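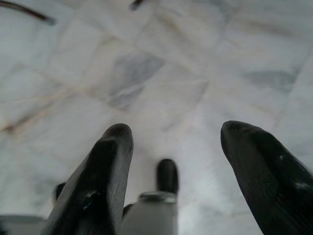 Ok so I know I promised a post in November and then vanished. Sorry. Work, a cold, then another cold. Then the whole soup thing, which is what this is about.

Short version. I have been trying to eat dinner at a table again. A real sit down dinner, with a bowl and a spoon and no laptop. Thirty days of it was the plan. I made it to 30 and then kept going, and I'm on 39 as I type this with one hand (toast in the other, toast doesn't count).

Why I started

Mostly Lev Yatsenko. We used to work together at Ornesik, back when the whole office ate over the keyboard and the space bars were disgusting. He came over in the fall, looked at me eating noodles standing up at the sink, and asked if I was in trouble. I was not in trouble! I just hadn't sat down for a meal at home in months. Didn't even notice.

So that night I cleared off the table. Mail, mostly. Two chargers for phones I don't own anymore. A library book from Brerstead that was so overdue I was scared to walk it back in. (They don't do fines now. The woman at the desk didn't even look up.)

The rules, such as they were

Sit down. Use a bowl or a plate, not the pot. Phone in the other room. Something hot, unless it's really too hot out for that. And no cheating by eating half of it while cooking, which I broke the first night and most nights after.

I didn't make a rule about how long. Some nights it was over in the time it takes to microwave a second helping. One night Jianguo Cui stopped by with dumplings and we were still there at 11 pm, arguing about whether a fork is ever ok for dumplings. I say yes. He got pretty heated about it.
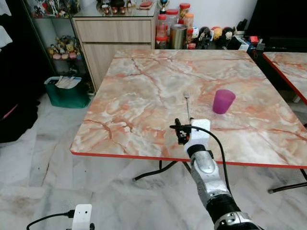 What I cooked

Soup. So much soup. I'm not a good cook and soup forgives you. Lentil with a lot of cumin. Potato and leek. A tomato one that came out orange and weirdly sweet, no idea, I think it was the carrots. Chicken and rice whenever one of the colds was on.

The best one was bean soup. I sort of follow the recipe on the back of the Villaseñor bag, but I double the garlic and skip soaking overnight becuase I never once remembered to. Just cook them longer. An onion, a bay leaf, 700 grams of beans if you want to be eating it forever. Which I was. Freeze half. I did not freeze half.

Salt at the end, not the begining. Jianguo says that's a myth. Whatever, it's my pot. 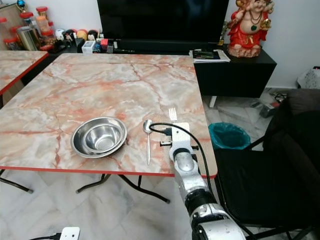
The other thing with bean soup is it's better the next day, so there were nights when all I had to do was heat it up and sit. Those were the easy ones. The hard ones were when I got home late and hungry and the crackers were right there. I'd be three crackers in with my coat still on. Some nights I just put the crackers on a plate and sat down with them and called it dinner, and I'm counting those.

Did it do anything

Kind of? I sleep a little better, but that could be the colds being over. I waste less food, for sure. I used to throw out a bag of sad spinach every single week and now it goes in the soup. I also spent 100 bucks less on takeout the first month, and I wasn't even trying to cut back. It went straight into boots so don't be impressed.

Mainly I know what I ate. If you'd asked me in the summer what I had for dinner the night before, I'd have had to guess.

The silence was hard at first. Really hard, like the first week I could hear the fridge. I caved and put the radio on, there's a show on at 7 where people call in about their gardens, and now I have strong opinions on compost and no yard.

Still to do

Learn one more thing that isn't soup. Lev says risotto but he also says it's easy, and he said the same about assembling my Trokance bookcase, which leans. Maybe a baked pasta? If you've got one that doesn't need four pans, leave it in the comments please.

Also need to get more bowls. Ok, beans are on, gotta go stir.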